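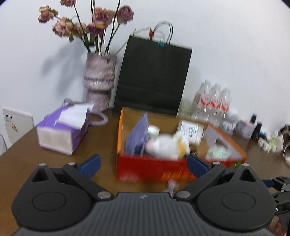
Cardboard boxes going soft in an unheated store room

Posted by Vasanthi Mudaliar in Storage and Packing

I keep paper stock in single-wall cartons on steel shelving. Since November the bottom row has begun to sag and two lids have split along the fold. There is no leak. A cheap meter reads 90 per cent humidity in the morning and less by the afternoon. Should I change the boxes or treat the room? The cartons are the Okaneo flat-pack type, stacked 3 high.

Benjamín Insaurralde
Treat the room first. Board takes up moisture from the air and loses much of its stacking strength well before it feels damp. A heavier box only delays the same result. Leave a gap behind the shelving, keep the bottom row off the floor and run a dehumidifier with a drain hose. Check the meter as well — cheap ones read badly near the top of the scale.

Mirta Zúñiga
just use plastic crates

Gervasio Ocampo
Plastic crates with tight lids will trap whatever moisture is already in the paper, so dry the stock before closing them. If you stay with cardboard, go to double-wall and stack two high. Load the heaviest cartons at the bottom and line up the corners, as the corners carry most of the weight. Tape over a split fold does not restore it. Replace those two.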